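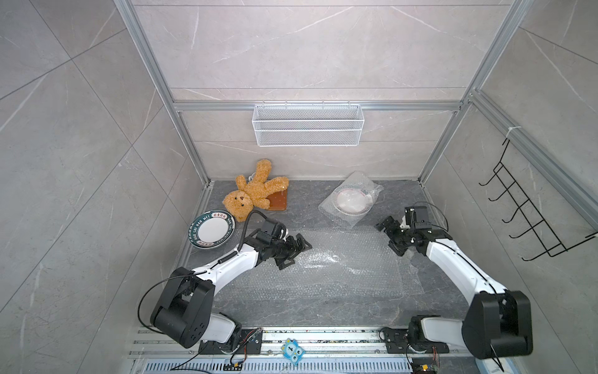 VEVSIDE, August. Dendville today opens orders for Zarkanton, a two-arm bench kit for people who would like a machine to handle the crockery and are prepared to be patient about it. The kit ships as a pair of arms on a shared aluminum rail, with grippers, wiring and software included. Buyers supply the dishes. Dendville's own bench is stocked with a bowl in a bubble bag, a plate that says HAO SHI HAO MEI around the rim, and a teddy bear, who is not for sale.

Last updated: August

"Every brochure in this business shows a robot holding an apple," said Josefien Schouten, product lead at Dendville. "Apples are easy. Apples want to be picked up. We went with bubble wrap."

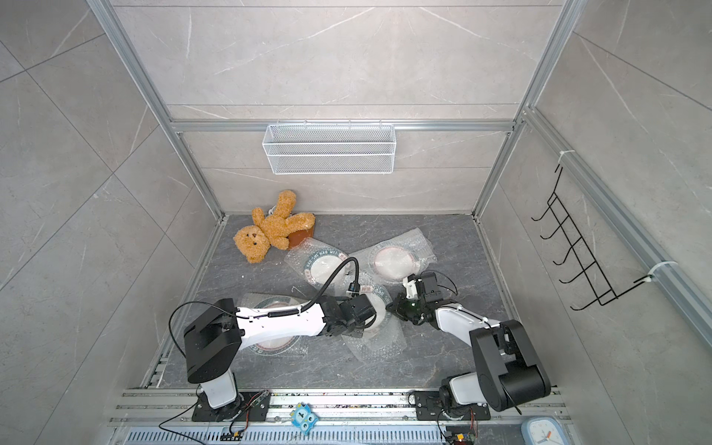

Zarkanton's two arms at work among wrapped plates.

Clear packing film is a well-known nuisance for machine vision. It shines, it folds, and it lets the camera see just enough of the contents to form a wrong opinion. Zarkanton carries a small camera at the wrist, close to the fingertips, so the software can judge a fold from a short distance. 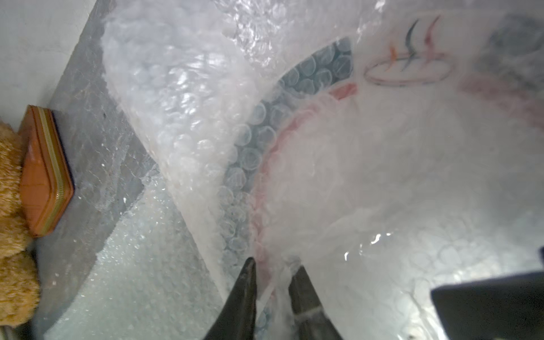 Grip settings can be changed from the control panel without rewriting a program. Maarten Baert, who wrote the panel, recommends starting gently and working up. A pinch of loose plastic between the two fingertips is a fair first exercise, and a sheet with marker drawings showing through it makes a harder one, as the colored lines compete with the creases for the software's attention. Baert calls this "character building." The manual calls it Exercise 8.
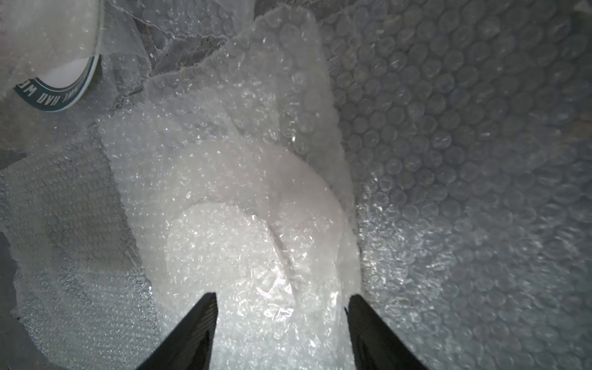
Reading time: 3 minutes

The Zarkanton kit costs $1,563 and includes 19 practice exercises, a mounting guide and email support from Evelien Vandenberghe, who answers in full sentences. Plates are excluded from the warranty, whoever dropped them.

Orders are open now through Dendville and its reseller, Ortuño. For press questions, contact Geert Dierckx at the Dendville office in Vevside, preferably after 8 a.m.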